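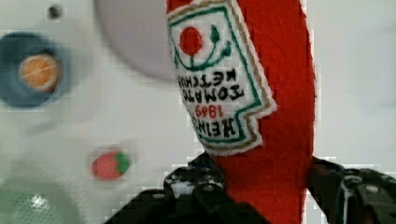 It took longer to pick up than I would have, and my kids would still have watched it all afternoon, one visitor wrote in the guest book after the Rillance open day. Another asked for more chairs near the front.

Rillance opened its workshop to the public for the first time since it moved into the old Clakex building in October. The company counted 90 visitors, let in 18 at a time. Each group got a short talk and then stood at the table where a robotic arm handles play food and kitchen items.

Staff told visitors that soft objects are harder to hold than hard ones. A felt bottle gives when the fingers close on it, and a grip that suits a cup may not suit a piece of cloth.
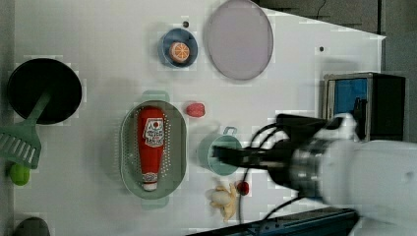

The robotic arm over the mint-green cup. A ketchup bottle lies in the colander at left.

Most questions were about speed and safety. Several people wanted to know if an arm like this could unload a dishwasher at home. Staff said they are not working on a home product and did not give a date for one.

The software used for the demonstration is called Trola. Rillance has been developing it with Nnaji, a smaller firm that supplies parts for the workshop. According to the company, the Trola team has logged 560 hours of practice on tabletop tasks.

A second open day is planned. Entry is free, but places have to be booked through the Rillance front desk.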